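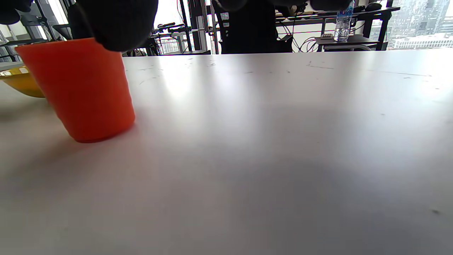
Last Sunday I finally went to the open day at Stępień. I had the date, 10 June 2018, written on the kitchen wall since spring, because the one in December I missed with a bad flu and I was quite sorry for it. For those who do not live in our corner: Stępień is a small firm in Nernthorpe which works with robots, mostly on hands and on the question how a hand should learn. Twice a year they open the doors and you may walk in and ask things.

From Villesstead it is 90 minutes by bus, with one change where the second bus does not wait for the first. I took a sandwich and a notebook. I am not an engineer. I repaired sewing machines for many years and now I only repair my own, so I look at machines a little from the side, and I write here what I understood and not more.

The visit was in groups. I was in group 5, and we had to wait in the corridor where there was tea and a poster about the project called Ernik. I read the poster two times. It said that Ernik wants to teach a robot simple kitchen jobs from recordings of people who do these jobs. I had imagined that somebody writes all the movements in a computer, so many millimetres to the left, so many down. A man in my group, who had a very loud voice and a very nice hat, had imagined the same, and we were both a bit ashamed in front of the poster.

Then the door was opened and we went up. The room is high and has big windows, and you see the city from there. I would like to work in such a light. For my taste there were too many cables, but I think in each workshop there is something which the visitor finds too many. 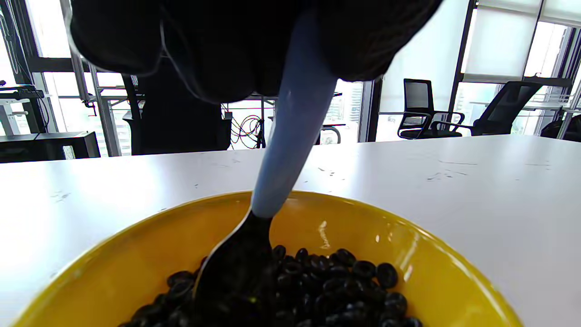
What I wanted to know most of all was how one shows a movement to a machine which has never had an arm like ours. I asked it, maybe too early, before the young lady who guided us had finished her welcome. She was kind and said it is best to watch first. The job was a humble one: a spoon with a light blue handle goes into a yellow bowl full of small dark pieces, takes some, and brings them over to a cup. I do this with sugar every morning and I have never thought about it. But when you watch the black end of the spoon pushing in among the pieces, you begin to see how many small decisions there are. How steep do you hold the handle? Do you go straight down, or do you come from the side? When do you stop pushing? I tried to answer for myself and I could not, my hand knows it and I do not.

We were told that a person must repeat the same job many times and each time a little differently. This surprised me. In my trade you wish that the movement is always equal, and if it is not equal you look for the worn part. For the learning it would be a mistake, the guide explained, as the machine would then know only one place of the bowl and one place of the cup, and on the day when you put the cup one hand further it would pour beside it. So they move the things on purpose. Sometimes they also let something go wrong on purpose, a cup that leans or falls, so that there is a recording of how one puts it right again.

I asked if it is not boring. The answer was yes, it is, and they change places after an hour. 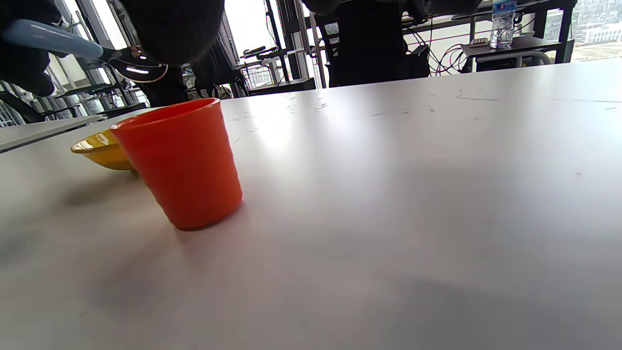
The orange cup and the yellow bowl on the big white table.

There are two ways to record, and I hope I explain them correctly. In the first way you hold a gripper in your own hand, like a tool for taking things from a high shelf, and there is a camera fixed on it. The camera sees what the gripper sees. In the second way the person uses the own hands, with gloves and with controllers of the sort that people buy for virtual reality games, and something on the wrist that tells the computer where the arm is. The controllers were fastened over the backs of the hands, so the fingers stayed free.

Visitors could try the first way, and here I must report a small defeat. I thought that with my hands I would be good. The gripper was lighter than it looks, this was not the problem. The problem is that you do not feel the cup. With your fingers you know that the thing is going to slip before it slips. With the gripper you learn it with the eyes, and the eyes are late. I needed 3 attempts to lift a cup, and a girl of maybe six years after me needed one. The man with the hat clapped for her and I clapped too.

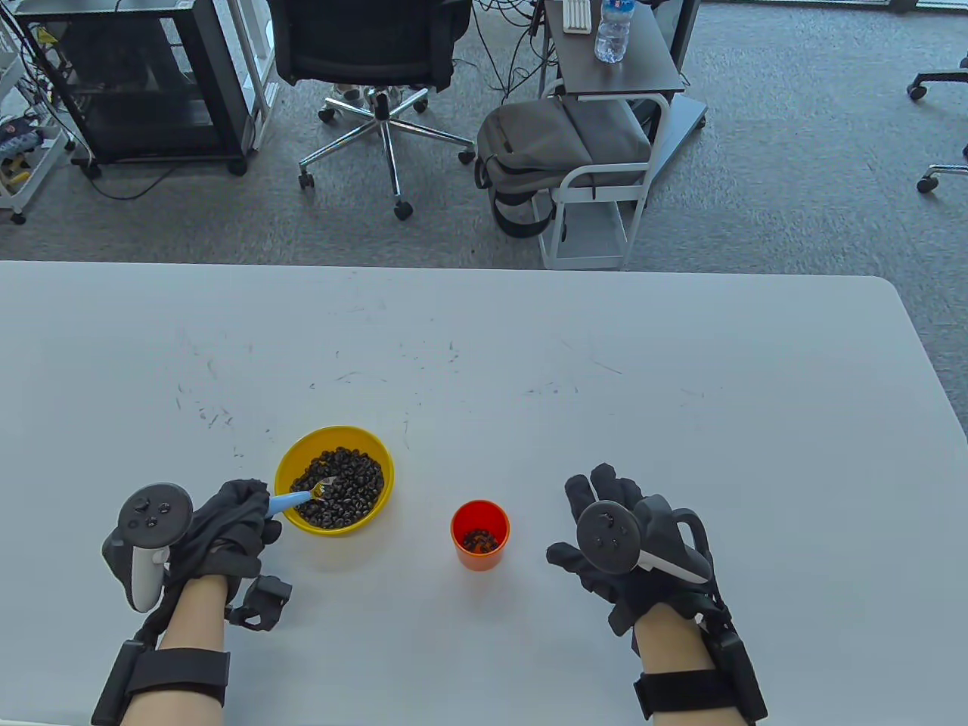
After the practical part we could put questions, and some were good. One woman wanted to know if the gloves disturb. They told us that after a short time you forget the gloves, but you do not forget the weight on the hand, and in the evening you notice it in the wrist. Another visitor asked why a spoon, and why not start with something easier like moving blocks. The reply was that blocks they did already, and that loose little things are interesting exactly because they roll away and never lie the same. I have a drawer full of screws and I agreed with this very strongly.

I asked when such a machine could help in a real kitchen, for example for my sister, who has weak hands since her illness. I had expected a year as an answer. They did not give one. They said that today it is work with one table, one bowl and one cup, and that they would not like to promise me a thing they can not build. I was at first disappointed, but on the bus back I found that I trust them more for it. I have heard many promises about machines.

Some practical notes, if you want to go in winter. The entrance is from the yard side, the bell at the front does not ring anywhere. It costs nothing, but you must write your name before, and the groups are small. Children may come. There is a lift. The tea is good and the biscuits were finished before the sixth group, so I am told by the man with the hat, whose wife was in it.

At home I ate my soup with the left hand to see how it is when the hand knows nothing. I can recommend it, but put on an old shirt.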